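Subject: Re: [smallbiz-owners] Registered agent, do it yourself or pay?
Date: 2019-07-29
From: Dirk Wegener

Hi all, 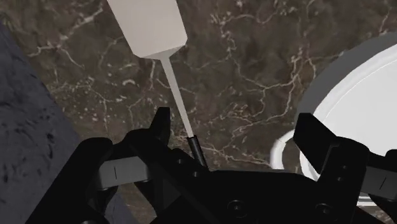 Sorry for the long silence, I've been reading along on my phone most evenings and not typing much. But this one I have opinions on, having done it both ways and gotten burned once. Quoting the original so people don't have to dig:

> We set up the LLC in spring and I put myself down as registered agent
> with our home address, mostly to save the fee. Now we're getting a ton
> of junk mail and my wife is not thrilled that the house is listed on
> the state website. Is it worth paying a service? And do I have to redo
> the whole filing to switch? Also is it a problem that we travel a fair
> bit in winter? I looked at three companies and the prices are all over
> the place and I can't tell what I'd be getting for the extra money.

OK so, in order, more or less.

Switching is easy. You do not redo the formation papers. In my state it's a one page change form, small fee, and it went through in 8 days. Yours may be online only or may still want paper, so look on the Secretary of State's site under something like "change of agent" or "statement of change." Don't let a service talk you into an "amendment package" for it. One of the outfits I called tried exactly that, with a straight face, and when I asked what I'd be amending the guy put me on hold and never came back!

The one thing to get right is the order. Sign up with the new agent first and get their written consent (some states want it attached, some just want you to have it), THEN file the change. Don't cancel the old one until the state shows the new name. In your case the old one is you, so that part takes care of itself, but for anybody else reading who's moving from one company to another, leave some overlap even if it means paying both for a month.

Now the travel question, and here's where I got burned. I was my own agent for the first few years of Felura, which some of you will remember was the shelving and fixtures business before I merged it into Wornelico. We went away in December for a long family visit, and while we were gone a process server came by the house, more than once as I found out later. A supplier we'd had a falling out with had filed in small claims. They eventually served it some other way that the court was fine with, and I didn't read the thing until I got home and went through the pile on the hall table, by which point the date had gone by and there was a default judgment for $1,860 sitting there with my company's name on it.

Did I owe it? Part of it, probably. I'd have argued over a good chunk. But I never got to, and the filing to reopen it was going to eat a week of my life with no guarantee at the end, so I grumbled and paid. My brother-in-law still brings it up at dinner.

So yes, winter travel is a problem if you're the agent. The rule most places is that somebody has to be at that street address during normal business hours. A PO box doesn't count. A neighbor picking up your mail doesn't count either, unless the neighbor is the agent, and please don't do that to a neighbor.

Privacy: I want to be careful here so your wife doesn't get her hopes up. Changing the agent takes your house off the record as the AGENT address. It doesn't remove it anywhere else you wrote it down. When I pulled up our listing after the switch I was so pleased with myself, and then I scrolled down and there was the house again as the principal office, and again under the manager's mailing address. Go look at your own listing before you spend anything and see how many of those boxes you filled in with the home address. Some can be changed on the next annual report. And the original articles are usually scanned in and stay there as a PDF forever, so anybody who really wants to find it will. It does cut down on the lazy stuff, though.

About the junk mail. A lot of it comes from people scraping new filings, and it dies off after the first year or so whatever you do. Watch for the ones made up to look like a government notice, with the fake seal and "COMPLIANCE REMITTANCE" or similar across the top, asking you to send money for corporate minutes or a labor poster or a certificate. Read the small print, there's nearly always a line admitting they're not a government agency. The real annual report reminder is worth learning to recognize. Ours is an ugly little postcard, and I came within an inch of tossing it one year.

Prices. I had the same trouble you did, so I'll tell you what I ended up comparing. I only cared about these:

- what it costs in year two (a couple of them are free or nearly free in year one and then it jumps)
- whether they scan and email court papers the same day, or just mail them on
- whether regular business mail is included or charged by the piece
- what it costs to leave

That last one surprised me. One place had a "withdrawal processing" charge buried in the terms. I crossed them off right there.

What I did NOT care about, and what most of the extra money goes for, is the binder with your name stamped on it, the seal embosser, the stock certificates (for an LLC!), the operating agreement template, and the "compliance dashboard." The dashboard was a calendar with one date on it. I have a calendar. To be fair, Hong over in the hardware thread likes his and says the email reminders have saved him from a late fee, so if you're the kind of person who forgets, maybe it's worth it to you. I'm the kind who forgets too, but I put the date on the wall by the coffee maker and that's worked so far.

If you're only registered in your home state, a small local service can be as good as the big names. We use a two-person office in Brurnau that also does bookkeeping. They answer the phone. When something official comes in they call me before they scan it, and I've had exactly one thing come in that mattered, a wage garnishment notice for a guy who'd already left. It had a deadline of 7 days to respond and I had it in my inbox before lunch. Compare that with my hall table.

If you're registered in several states that's a different story and I'd go with one company for all of them, just so there's one bill and one login. I looked into it when we thought we were going to open a second warehouse across the line. We didn't, in the end, the landlord wanted the moon, but I still have my notes if anybody wants them.

Couple more odds and ends while I'm at it.

Check that the name on your bank account, your EIN letter and your state filing all match, comma and all. It has nothing to do with the agent question, but you'll be in the paperwork anyway. We had "Wornelico LLC" in one place and "Wornelico, LLC" in another and a lender held up a $3,000 equipment draw until I sent them a letter swearing they were the same outfit. For a comma!

Keep the acceptance copy the state sends you back. Print it, save it, email it to yourself. Ours went into the same folder as the operating agreement and the insurance certificate, and that folder is the only thing in my office I can find without getting up.

And tell your insurance agent and your accountant that the registered agent changed. They may not need to do a thing with it, but mine had our old address as the place to send notices and would have happily gone on doing that.

To whoever asked in the other branch whether an employee can be the agent: in my state yes, if they live in the state and they're willing. I'd think twice. People quit, people go on vacation, and then you're filing another change form. We talked about putting our shop manager down, and she said she'd do it and then asked what happens if a sheriff shows up while she's on the forklift. Fair question. I decided I'd rather pay the fee.

I'm not a lawyer, all of this is one guy's experience in one state, and the forms change. If you've got an actual dispute brewing with somebody, talk to a real one before you go changing addresses on the record.

Let us know which way you go. And if anyone has switched away from one of those free-first-year places recently, I'd like to hear how hard they made it, my sister is signed up with one and her renewal is coming.

Dirk Wegener
Wornelico, LLC (with the comma)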